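Open afternoon at the Erkis exchange

Kundex opened its fiber exchange in Erkis to customers one afternoon in February, and I went along. Doors were at 2. We signed in, left our bags in a locker and got a short safety talk.

The building serves 819 homes, most of them on the Lurnaletti side of the river. The old copper racks still take up the back wall. Staff said they will come out once the last phone lines have moved over. 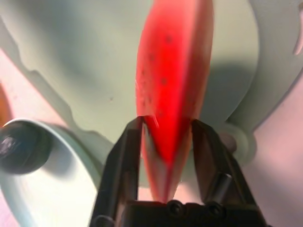 The fiber cabinets are smaller than I expected and much quieter. Each street has its own tray, labeled by hand. Erdős Street was open on the bench, and a technician spliced a spare strand while we watched. The join took him more than 10 minutes with the testing.

I asked about the evening slowdowns. They blamed the link out of town and said a second one is planned, but gave no date. Prices were not discussed.

Coffee was in the hallway afterward. Parking is tight, so use the lot behind the post office.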